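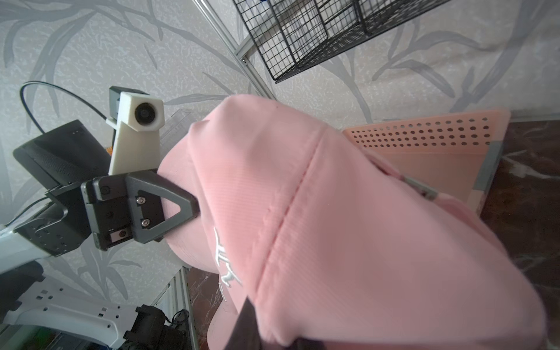 D. Yüksel
Maintainer, Wevosmont Caps

README

Welcome, and thank you for looking in! Wevosmont Caps is a small set of written notes on everyday baseball caps, kept for anyone who enjoys caps, needs to sort a pile of them, or just wants decent words for a seam. It grew out of a much messier list called Tumitz, and a few of the old Tumitz spellings are still hiding in here (sorry, I'm getting to them).

What's inside
caps.csv has nearly 100 rows, one per cap, with 13 columns. The ones people ask about most are color, fabric, seam, logo and inner_band.
terms.txt is a short word list. Please read it before editing, especially the part on "ribbed", which I use for both twill and corduroy textures. The pink cap with the white embroidered logo and the beige one are both "ribbed" in the fabric column, and the notes column says which kind.

Filling in a row
Start with the crown, then the brim, then turn the cap and look inside. Copy lettering exactly as printed, capitals and all. If only part of a word shows, type the part you can read and leave the rest alone, however tempting it is to finish it.

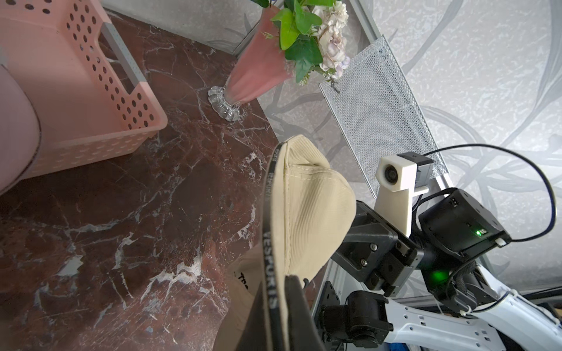 Beige cap, ribbed fabric. inner_band: black, white lettering "VESPURIS", repeated. lining: "TRO" (partial).

Known gaps
Sizes are missing for 6 caps. Closure types are still a muddle.

Last updated 8 June 2020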